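Search this site: type a word here

What Is Interest, and How Does a Bank Work It Out?

Money Basics for ages 9 to 12

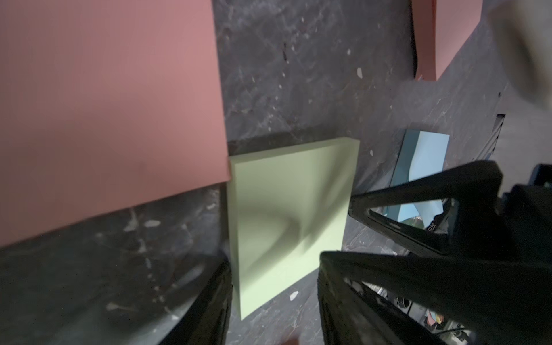

A pink board and a dark, mottled floor with white flecks.

Interest is a price. It is the price of using someone else's money for a length of time. When you put money in a bank account, the bank is using your money, so the bank pays the price. When a grown-up takes out a loan, the grown-up is using the bank's money, so the grown-up pays.

Three things decide how much interest there is: the amount of money, the rate and the time.

The amount

The amount you start with has a name. It is called the principal. This word sounds the same as "principle", and people mix up the spelling. If you put $128 into an account, the principal is $128.

The rate

The rate is written as a percentage. "Per cent" means "out of one hundred". A rate of 7 per cent a year means that for every $100 left in the account for one year, the bank pays $7. Most savings accounts for children pay less than this. We use 7 in this lesson so the sums are easy to follow.

To turn a percentage into a number you can multiply by, divide it by 100. So 7 per cent becomes 0.07.

The time

Rates are nearly always given for a whole year, even when the bank pays interest every month. If your money is in the account for only part of a year, you earn only part of the year's interest. Banks count this in days.

Simple interest

Simple interest is worked out on the principal only. The rule is:

interest = principal x rate x time in years

Suppose Memby Bank offers an account that pays simple interest at 7 per cent a year. You put in $128 and leave it for one year.

128 x 0.07 x 1 = 8.96

The interest is $8.96. At the end of the year the account holds $136.96.

Now suppose you take the money out after 90 days. A year has 365 days (a leap year has 366, but leave that out for now). The time is 90 divided by 365.

128 x 0.07 x 90 ÷ 365 = 2.209...

Banks round to the nearest cent, so the interest is $2.21.

Compound interest

Most savings accounts do not use simple interest. They use compound interest. The interest is added to the account, and after that it earns interest too.

Go back to the $128 at 7 per cent. After the first year the account holds $136.96. In the second year, the rate is applied to the whole $136.96.

136.96 x 0.07 = 9.587...

That rounds to $9.59. The account now holds $146.55. With simple interest it would hold $145.92. The difference after two years is 63 cents. It is small at first, but it gets bigger every year the money is left alone.

If interest is added once a year, we say it compounds yearly. If it is added each month, it compounds monthly. For the same yearly rate, monthly gives slightly more, as each bit of interest starts earning sooner.

Interest on a loan

The same rule works in the other direction. The town of Plomness has a bike shop called Penel Cycles. It sells a bike for $130. A buyer who has no cash borrows the full $130 for one year at 7 per cent simple interest and pays it all back on the last day.

130 x 0.07 x 1 = 9.10

The buyer pays back $139.10. The bike has cost $9.10 more than its price tag. Real loans are usually paid back a bit at a time, so the amount owed goes down as the year goes on, and the interest goes down with it. Some lenders also charge fees. A fee is not interest, but it does add to the cost, so both should be counted when two loans are compared.

Why are the two rates different?

A bank charges borrowers a higher rate than it pays savers. The gap between the two rates is called the margin. The bank uses it to pay its staff, run its computers and cover loans that are never paid back. Whatever is left is profit.

Try it yourself

Work out the simple interest on $90 at 7 per cent for one year. Then work out how much would be in the account after two years if the interest compounds yearly. Round to the nearest cent at each step. The answers are $6.30 and $103.04.

Words to know

Principal: the amount of money at the start.
Rate: the price of using the money, as a percentage for a year.
Simple interest: interest on the principal only.
Compound interest: interest on the principal and on interest already added.
Margin: the gap between the rate charged and the rate paid.

7 comments | 90 shares

Showing 3 of 7

mathsmum_plomness
We did the $90 one at the kitchen table. My son got $102.60 for the second part and we worked out he had used simple interest twice. Useful to see where it went wrong.

Farooqui Tutoring
Could you add one with monthly compounding? My Year 6 group is ready for it.

gr5reader
what happens if it is a leap year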